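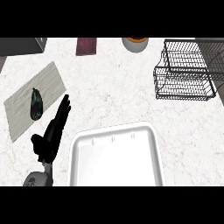
An eggplant on a cutting board, with other kitchen objects on a marble countertop. Computer-generated image.

Applications for the autumn round of the Pilonard Enterprise Programme open in August, and its manager expects strong interest from people starting a first business after years in paid work. The programme, delivered by Dotivitz on behalf of local partners, received 218 enquiries for the last round and offered 14 places.

"We would rather hear from people early, even when the idea is only half formed," the programme manager said. "An applicant who comes to us before signing a lease has far more choices than one who comes afterwards."

Places run for 90 days. Each participant is given a business adviser, a desk in the Aksoy building and access to evening classes on bookkeeping, tax registration and pricing. There is no charge, but attendance at the classes is a condition of the place.

Asked which subject caused most difficulty, the manager named pricing. "People look at what a competitor charges and take a little off. They have not worked out their own costs, and in many cases they have left out their own wages altogether. We spend the first two weeks on that."

The coming round will include four places for food and catering businesses. These applicants will be asked for a simple cash forecast and evidence that they have read the local registration rules. The manager said the forecast need not be polished. "A single page is enough. We want to see that the applicant has thought about the quiet months."

Small loans are available at the end of the programme through the Culletti Fund, which makes its own decisions. Completing the programme does not guarantee a loan, and the manager was keen that applicants should understand this. "Some participants decide at the end that they do not need to borrow. Others decide to stay in their job for another year and save. We count both as sound decisions."

Information evenings will be held at the Aksoy building before applications close, starting at 6.30pm. Forms may be collected from reception or requested by post.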